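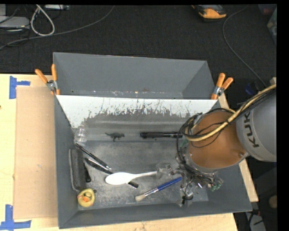 18/03/2022

Quick one before the weekend, writing this on the train with one bar of signal so forgive the typos.

So it's official, or as official as these things get. Drullholm is looking to sell its stake in Osach, the clinic chain. Radwa sent me the link at 6 in the morning with no message, just the link. Then a question mark. I worked in the Osach billing office in Seltbridge for 7 years so people keep asking me what I think, and I've typed the same reply enough times now that it may as well be a post.

Short version: not surprised. A bit sad. Mostly want to know who the buyer is.

Longer version. When I started, Osach was 12 clinics and a lab, still run by the family. You could walk down the hall and ask Said El-Sayed why a claim got bounced and he would pull up the file and tell you. Then Drullholm came in with the money. New sites, new logo, new phone system that dropped calls for most of a winter. Said stayed on, moved up a floor, and you needed an appointment.

I'm not going to pretend it was all bad. We got real scheduling software. The Saturday hours were their idea and patients loved the Saturday hours. Pay went up the first year. The old lab had a waiting room with four chairs and a fan, and the new one has parking.

But private equity owners sell. That's the whole plan from day one, they buy it, they grow it, they sell it. I remember Getsemaní Bermúdez explaining this to me over lunch my second month and me saying sure, but they just got here. She laughed at me. She was right, it just took longer than she figured.

What I've read so far: there's a bank hired, there's a couple of names floating around, Ait Brahim is one of them. No price in anything I'd trust. Somebody in the comments under the article had a figure and I'm not repeating it, could be from anywhere.

Ait Brahim would be interesting. They run labs and imaging, hardly any primary care. If they want Osach it's for the lab and the referrals, that's my guess. All those family doctors sending blood work down the hall instead of across town. Makes sense on paper. What happens to the small clinics that don't send much, I don't know. The one in my old neighborhood sees maybe half retired people, lots of blood pressure checks, lots of talking. Doesn't look great in a spreadsheet. My dad goes there. Hatem Zerouali, ask for him by name, they all know him, he brings them oranges.

Speaking of which he called last night to ask if he should switch doctors. No dad. Your doctor is still your doctor. Same building, same number, same insurance card until somebody mails you a letter that says different. Read the letter when it comes. Do not put it in the drawer.

For anyone still working there (I know a few of you read this), stuff I wish I'd done the last time:

Save your pay stubs somewhere that isn't the work computer. Get your vacation balance in writing. If you have a retention bonus, go find the actual page and read what it says about change of ownership, mine had a line in it I never noticed and it cost me $600. Not a fortune but I was mad about it for a year. And don't panic quit. Othmane Kettani did, December of the first year, and then watched his whole team get raises in the spring. He still brings it up.

The staff count they gave in the article was 283 and that looks low to me, I think they left out the lab. Or the part timers. If anyone knows, email me.

One thing that bugs me with the coverage is it's all "growing sector" and "attractive asset". Fine, it's the business page. But every time one of these changes hands there's a few months were the referrals get lost and the refund checks go out late and the person at the front desk takes the yelling for it. I was on the phones for the last one. People were crying about bills that weren't even theirs, the system had merged two accounts with the same last name. We had a lot of same last names.

Anyway. Could be nothing, could drag on past summer, these deals fall apart all the time. Will update if Radwa sends me another link.

My stop. No recipe this week sorry, next Friday for sure, the lentil one.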